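Chore Readiness Inspection: Tool Put-Away, Single Arm
Site: Lamwood test flat, kitchen and utility bench
Inspector: Folasade Onyeka
Second reader: Obinna Onuoha
Date: 4th February
Software: Protance task runner, bench profile

Scope. The checklist covers one chore, returning hand tools to a lidded plastic box on a tabletop. It is used to decide whether the arm may run the chore with a person in the next room. It does not cover carrying the box, sorting sockets by size, or any work on the floor.

Ratings: P (pass), C (pass with condition), F (fail), N (not checked).

Section A. Before power

A1. Emergency stop reachable from both sides of the table. P
A2. Cable slack checked through full wrist rotation. P
A3. Finger pads free of oil and grit. C
Comment: Left pad had a film of grease. Wiped and rechecked. Add pad cleaning to the start of each session; Valten's procedure has it weekly, and weekly is too long when the tools come out of a bicycle shed.
A4. Speed limit set to bench profile. P
A5. Table clear of glass and open blades. P
A6. Box placed by hand, lid fully open. C
Comment: The arm cannot open the latch. Until it can, the chore starts with a person doing the first step, and the record should say so. Obinna disagrees and wants latch opening scored as a separate chore. Left open for the April review.

Section B. Grasp

B1. Tool identified before contact. P
B2. Grip force within limit for polished metal. C
Comment: Chrome handles slip at the default force. Raised one step. At the higher setting a plastic screwdriver handle was marked, so force has to be set by tool and the profile has only one value.
B3. Tool held with no rotation during lift. F
Comment: Ratchets are head-heavy and turn in a two-finger grip when picked up near the end of the handle. Of 60 lifts, 13 ended with the head out of position by more than the allowed angle. A person corrects this with the wrist and does not notice doing it. The arm has to put the tool down and start over.
B4. Direction selector not pressed or shifted by the fingers. C
Comment: Gripping at the neck keeps the fingers off the selector. Gripping at the head does not. Restrict to neck grasps.

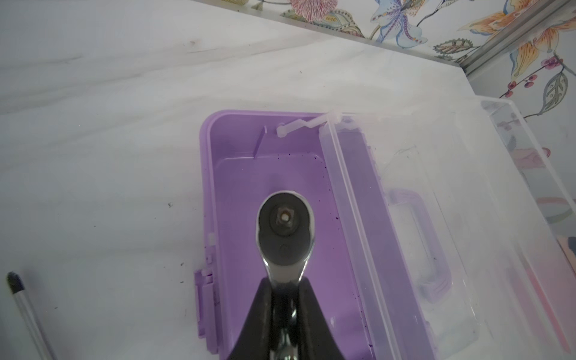
B5. Drop response. P
Comment: Arm stops and holds position on loss of grip. Restart needs a button press. Keep it that way.

Section C. Placement

C1. Release height no more than 5 mm above the box floor. C
Comment: Met with short tools. With long handles the arm lets go early to keep the fingers clear of the wall, and one end lands first. Noise only, no damage to the box.
C2. No contact with lid, hinge or latch. F
Comment: Forearm brushed the open lid on the approach from the right. The planner treats clear plastic as free space. Ajayi supplied matte tape for the lid edge, and contact stopped with the tape on. Tape is a workaround and the item stays at F until the lid is detected without it.
C3. Tool lies flat after release. P
C4. Second tool placed without disturbing the first. N
Comment: Not reached in the time booked.

Section D. Finish

D1. Lid closed and latched by the arm. F
Comment: Lid swung over on most attempts. Latching failed on all of them. The arm presses down well enough but has nothing to hold the base still.
D2. Table checked for items left out. C
Comment: Wrenches found reliably. Thin dark-tipped tools near the table edge are sometimes missed.
D3. Cycle time recorded. P
Comment: 108 seconds for one ratchet, pickup to release. I do it in two without looking.

Finding

Not cleared for running with a person in the next room. Cleared for attended use, neck grasps only, lid taped. Items B3, C2 and D1 to be repeated after the planner update. C4 to be booked at the same visit.

Note from second reader: agree on B3 and C2. On D1 I would buy a box with a simpler catch before spending another week on this one. O.O.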